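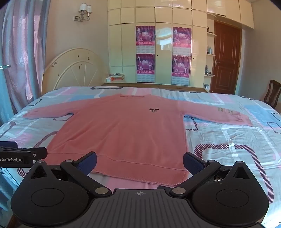

I gave up buying clothes for a year, and the year ended in April 2022, so I suppose I ought to write it up before I forget what it was like.

It began with a bank statement. I was looking for a payment to Firell (they do our broadband, badly) and my eye kept snagging on all the little clothes purchases in between. A top here, a pair of leggings there, a cardigan I have no memory of ordering. I got a pencil and added up three months of it and came to £308. I could have lived with that if I'd been walking about looking marvellous, but I was wearing the same jeans and the same two jumpers I always wear. Most of the rest still had that shop smell on it.

So I made some rules, and then changed them almost at once. The first version was no clothes at all, and that lasted until I put my heel through my last decent pair of tights. Version two said underwear, tights and socks were allowed, and so were shoes if the old ones were past mending. Charity shops were banned too. People were surprised at that one, but charity shops are exactly where I go wrong! I'll come out with a velvet waistcoat because it was cheap and I felt sorry for it.

The first couple of months were easy, in the way that the first week of anything is easy. I felt very pleased with myself. I unsubscribed from all the emails, apart from Stemier, who I swear cannot be unsubscribed from, and who wrote to me every few days to say they'd noticed I hadn't been in touch. I deleted the shopping apps off my phone and started looking at the weather instead, so now I know a great deal about rainfall.

Then came June, and a wedding. I had nothing to wear, or that's what I told everybody, standing in front of a wardrobe I couldn't close. I very nearly cracked. I had a green dress from Carhuamaca sitting in a basket online for two days and I kept going back to visit it. In the end I wore a navy one I'd had for ages and borrowed my sister's earrings, and had a lovely time, and the only person who said anything about my outfit was an aunt who thought it was new.

After the wedding I decided I'd better find out what I owned. I did it properly, every drawer, the suitcase under the bed, the hooks behind the door, the bag for the tip that had never gone to the tip. It took a whole weekend and I had to sleep on the sofa for one night of it as I couldn't get to my pillow. Not counting socks and pants there were 164 things. I don't think I could have guessed half of them if you'd asked me beforehand. There were four grey cardigans -- four! -- and not one of them was the one I remembered buying.
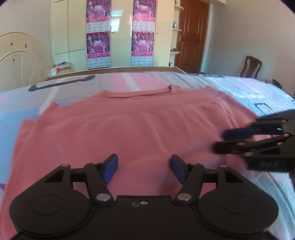
What I hadn't reckoned on was how much of it needed a bit of work before I could wear it. Hems down, buttons off, a zip that had given up, something sticky on a cuff. I think I'd got into the habit of treating a missing button as the end of a garment's life and simply buying another. So I bought a sewing tin (is that cheating? I decided not) and set aside an evening here and there with the radio on. I'm still a dreadful sewer. My stitches look like a child's drawing of grass. But a button is only a button, and once it's on, it's on.

The washing changed as well. I used to fling everything in together at whatever the machine happened to be set to, and then wonder why my tops went bobbly and short. When you know you can't replace a thing you do start reading the label. I turned the heat down, turned things inside out, and stopped using the tumble dryer for anything I was fond of. We don't have a garden so for most of the winter the flat looked like a laundry with a kettle in it, and you had to duck under a sleeve to get to the bathroom. I got one of those flat mesh drying racks for the woollies and it has been worth every penny.

I'll own up to the slips. There were 2 in the year. One was a raincoat, bought in a downpour on a day out when I'd left mine on the train, and I maintain that was an emergency. The other was a stripy top in the airport and I have no excuse for it whatsoever. I was tired and it was on a hanger by the till. I've worn it a lot, if that helps.

People ask about the money, so, yes, I saved some. I'd moved up to £100 a month into a separate pot whenever I'd otherwise have been spending it, though plenty of months it was a good deal less and one month I raided it for the car. It paid for most of a week in a cottage and I took hardly anything to wear, and didn't miss it. I did run out of socks.

The part I found hardest was boredom. I hadn't noticed how much of my looking at clothes was just something to do with my hands in the evening, like eating crisps. Take it away and there's a gap around nine o'clock when the washing up's done and you're not tired enough for bed. I filled some of it with library books and some with ringing my mum, and a fair bit of it, I'm afraid, with crisps.

Since the year finished I've bought one thing, a plain black skirt from Closunon, the little place by the station that does alterations as well. I thought about it for three weeks and went in twice to try it on. The lady took the waist in for me while I had a coffee over the road. I was so nervous paying for it that I put my number in wrong!

I haven't decided whether to do a second year. My friends say I've gone a bit preachy, and I did catch myself turning over somebody's hem at a party to look at the stitching. I think I'll carry on with the three-week rule and see how I get on, and I'm keeping the ban on charity shop waistcoats for good. The four grey cardigans are down to two, by the way. One went to my neighbour and the other has been cut up for dusters, and very good dusters they are too.

If you've done something like this I'd love to hear how you managed weddings, as there's another one coming up and my aunt will be at that one as well.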